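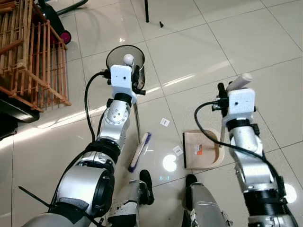

The first thing I learned at Dastenwood is that sweeping is hard. I'd driven out on 16th March expecting to watch a humanoid do something flashy, and I spent most of the day caring deeply about scraps of paper on a tiled floor.

Nevzat Soylu runs data gathering at Ekinci, and his team is collecting examples of household chores so a learning system can pick them up. Each example is one short run, start to finish, with a person steering the arms from a rig in the next room. They want 300 good ones of sweeping before April. When I got there they had 265, and Soylu was in a great mood about it (he brought pastries!).

So what makes a good one? I figured you'd want them all perfect and all alike. Nope! "If the paper is always in the same spot, we teach it that spot," he told me. So between runs somebody walks in, drops the scraps somewhere new, shifts the bin a little and walks out again. They change who's steering, too, and I loved how quickly you could tell people apart. One operator makes tiny, fussy strokes. Another goes at it like she's late for a bus.
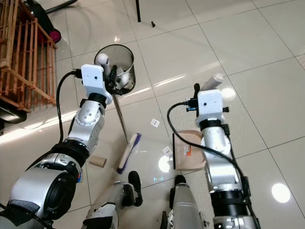

They let me have a turn, which was generous of them. The broom felt a mile away, and every time I thought about my right hand, my left one wandered off. I got 3 runs in. Two went straight into the reject folder and the last one was kept, although Soylu labeled it "slow" in the log, and I can't argue with that.

The labeling is its own job, by the way. Every run gets watched again and tagged in a tool they call Ovia, where someone marks when the sweeping starts, when the dustpan comes in, and whether there was a fumble along the way. Fumbles stay in if the operator recovers. Soylu has 54 of those and he's fonder of them than of the clean ones, and he kept pulling up favorites to show me while my coffee went cold.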